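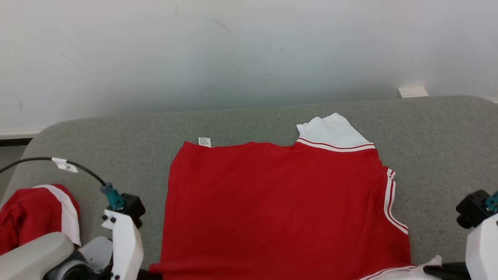 Head camera, grippers either side of the red singlet, felt table at the Plellgate bench.

Subject: Re: [grippers] Parallel fingers vs. soft pads on knit fabric

Replying to the list and not just off-list, as a couple of people asked for the same numbers.

> We're about to order for two arms and I'm stuck between the Tullholm
> parallel jaw and the Jarkach with the soft pads. The work is garments,
> mostly jersey and T-shirt weight. The Jarkach looks better on paper for
> fabric but costs a fair bit more once you add the controller. Has anybody
> run both on the same garments? Also curious whether you bother with a
> camera at the wrist, or just the head view.

We've run both. Same arms, same table, same pile of sports gear, 468 grasps on the Tullholm and 638 on the Jarkach. The totals differ because we lost a morning of Tullholm runs to a bad cable and I didn't want to pad the count out afterwards.

The task was the first half of a fold: pick up a named edge, lift it 40 mm, hold for five seconds. A grasp counted if the edge was still in the fingers at the end and only one layer had come up.

On trim and collars there was nothing in it. Ribbed binding is thick enough that either gripper gets hold of it if the approach is square. The Tullholm got 93 per cent on armhole binding and the Jarkach was within a point of that. If your policy can be taught to go for the trim first, buy the cheaper one.

On the body fabric they come apart. The hard fingers tend to pinch up two layers when the garment is lying bunched, and the head view doesn't give you much warning. The soft pads drag the top layer a few millimetres before closing, and that is usually enough to separate it. They do wear, though. We went through two sets, and the worn ones slip on anything shiny.

Wrist cameras: yes, get them, one per arm. From the head you lose the fingertips at the moment you need them, particularly when a gripper is low near the front of the table. On our setup the housing sits on top of the gripper with the cable going up and away to the side. Leave more slack than you think you need. Our bad cable was one that had been pulled tight at full wrist rotation, and it dropped frames for a good while before it failed outright, so check your timestamps. We put a tag on each cable now.

Controller: we used the Karagiannis box for both. It'll talk to the Jarkach without the maker's own controller, but you lose the force reading and only get position. For cloth I didn't miss it. If you're planning on zips or buttons you might.

Two smaller things. Colour matters more than I expected. Red on grey is easy to segment, but red on red with a second garment next to it is not, and white trim against a white wall gave us some bad edge estimates until we tilted the head down. And felt is a good surface for this. On bare laminate the whole singlet slid toward the gripper, and our first afternoon of numbers had to be thrown out.

I can send the spreadsheet to anyone who wants it. It has the per-garment breakdown, but the column headings need a tidy first - give me until the end of April.

Still to do is the Tullholm with silicone tape on the fingers. If somebody has tried that already, I'd like to hear which thickness you used.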